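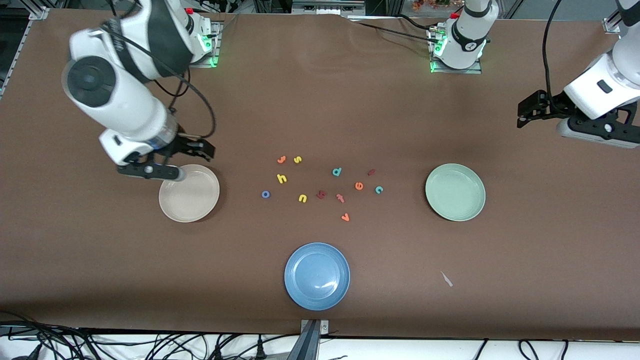
Hesham

Replying to two threads at once here, the quoted one and the older one about episode length.

> On Sunday you wrote:
> We are at 300 episodes for the letter sorting task and the policy still
> goes for the wrong letter when two of them touch. Before we record
> more, can you say how you lay out the table at the start of each
> episode? Do you reset by hand? And do you keep the episodes where the
> operator drops a piece, or throw them out?

By hand, yes. The foam letters get scattered between the beige plate and the green one, with the blue plate nearer the front edge. All three plates start empty. We tried a printed grid of start positions in December and dropped it, as the policy learned the grid. Now the only rule is that every letter has to lie flat and within reach of at least one gripper. Letters may be turned any way, including on their side, which makes some of the maroon ones hard to tell apart from overhead. We label those from the reset sheet and do not guess from the video.

On touching letters: 300 is low for this. The Rekuslow set has 1085 episodes, and our first pass at 300 had the same fault you describe. What helped more than the raw count was the mix. We went back and recorded 100 episodes with tight clusters only, then trained on everything together. Wrong picks dropped enough that I stopped tracking them by eye and went back to the normal eval script.

Start poses matter too. Please don't park both arms in the same place every time. We vary the height of each gripper over the table and sometimes begin with one already over a plate rim. The fingers should be empty at frame zero in all cases. If an episode starts with something already in the fingers, mark it bad.

Drops: keep them if the operator recovers and finishes. Cut them if the piece leaves the mat. A dropped and re-grasped letter is useful data, and the policy has no other way to see one. Put "recovered" in the notes field so they can be filtered later – Afridi's loader reads that field, the Mediten one ignores it.

Two smaller points. The plate color goes in the instruction text, never "left plate" or "right plate". The arms are named from the robot's side, so in the overhead view the right arm is on the left, and we lost 3136 frames of labels to that mix-up before it was caught. Also, trim the idle time at the end of each episode. Ours had long tails where the operator was reaching for the stop pedal, and the policy learned to hover.

I can send the reset sheet and the trim script if you want them. The script expects 30 Hz and will fail without a message on anything else, so check your rate first.

Hesham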